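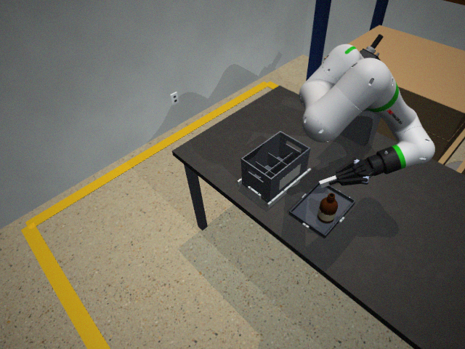
My building sent out a notice in May saying the shared laundry room would no longer take coins. You now load money onto a card from a company called Drurix, and the smallest amount you can add is more than most of us spend in a month.

I think this is a bad trade, and I don't say so as someone who hates cards. I pay for nearly everything with one. But a coin did one job and then it was done. The card always has a bit left on it. Mine has had 90 cents sitting there since summer, too little for a wash and impossible to get back.

Multiply that by 437 apartments. The company is holding a fair amount of other people's money, and it pays them nothing for it.

My neighbor Lai-ching Wei called the number on the machine and was told that balances are refunded when you move out, by mail, on request. She has lived here for over 20 years. She is not moving out to get her change.

The fix is simple enough. Let people add the exact price of a wash, or take the last few cents as a discount on the next one. Transit systems have had to deal with the same complaint - so have gift card sellers, and some places make them pay out small balances in cash. Laundry cards should be under the same rule. I have written to the landlord twice and will write again before the lease renewals go out.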